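Keltholm Pan Tilt – README

Last edited 20 July 2026

Hi! This is the data and code drop for the pan tilting part of the Keltholm project. If you came for the drawer stuff, that lives in the Pletier repo and I don't maintain it, so please don't open issues for it over here (I can't close them, and they make me sad).

What's the question?

When a person holds a pan by the side and tips it, the stuff inside slides. If you want a policy to learn that from wrist camera video alone, how much does it need to see of the contents, and how much can it get away with just knowing the angle of the gripper? I went in pretty sure that the angle would do most of the work. I was wrong, or at least wrong for anything that rolls.

What's in the release

520 demonstrations, all collected with hand-held grippers. Each one has the wrist video, the gripper pose track, the finger width, and a short text file saying which filling was used and how the episode ended. I set 20 of them aside as a test split before training anything, and they're in their own folder. Please leave them out of your training set, even if you're short on data. I know it's tempting!

The poses are in meters and the rotations are quaternions with w first. I changed this from w last in November and I'm still finding scripts of mine that have it the old way around, so if your pan seems to be doing backflips, check that before you write to me.

How to load it

Unzip everything into one folder and point the loader at it. It reads the episode list, checks that video and pose tracks have the same length, and skips any that don't match – it prints the skipped names, so keep an eye on the terminal the first time. The wide-angle video is stored with its round black border left on. You can crop it, but I'd train once without cropping first, because the fingers come in from low down and a tight crop eats them.

There's a small config file next to the loader. The only setting I'd touch at the start is the history length. It's set to 2, meaning the model gets the current view and the one before it. With a single view it can't tell whether the beans are sliding or just sitting in a heap, and it shows.

What I found

Three versions of the policy are in the repo: pose only, video only, and both. Pose only learns a very smooth tilt, lovely to watch, and it tips to the same angle whether the filling has moved or not. Video only reacts to the filling but it's jittery, and it gets confused by shiny steel. I think it's reading reflections on the inner wall as motion, though I haven't proven that, so treat it as a hunch. Both together is the one I'd use.

The gap between the versions was widest with round, dry fillings. Those stay put, stay put, and then all go at once.

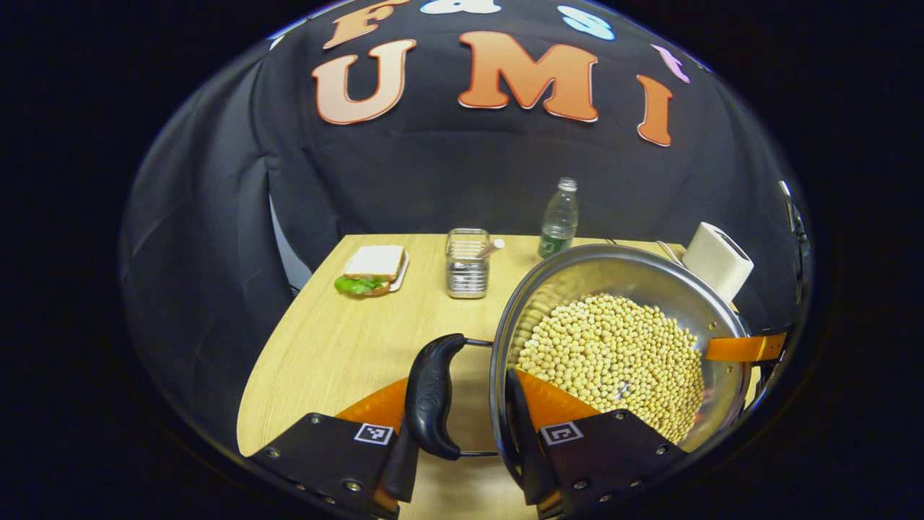
Backgrounds were the other surprise. I left ordinary table clutter in most of the episodes, and lettering behind the table in some of them, and I worried the policy would latch onto it. To check, I masked out everything above the table edge and trained again. The scores moved so little that I wouldn't read anything into it. Masking the pan handle, though, hurt a lot. My guess is that the handle is the easiest cue for how the pan is turned, since a round rim looks much the same from every side.

Things that are broken or annoying

19 episodes have a pose track that jumps for a moment when the tags on the fingers get covered. They're listed in jumps.txt. I left them in because I wanted to see if the policy would cope (it mostly does), but drop them if you want clean curves.

The weights for the video only version were trained on an older copy of the data, so you won't get my exact numbers if you retrain. I'll redo it when I get time on the Lirkgate machine, which is booked solid by people with real deadlines.

There's no force sensing anywhere in this set. If your method needs to know how hard the pan is being squeezed, you'll have to guess from the finger width, and good luck with that.

Using it

Free for research and teaching. If you build on it, a mention of Keltholm Pan Tilt is plenty. The Quartey loader should also read these files, but I've only tried it with the test split, so let me know if it falls over on the full set. Bug reports go in the issue tracker, with the episode name please!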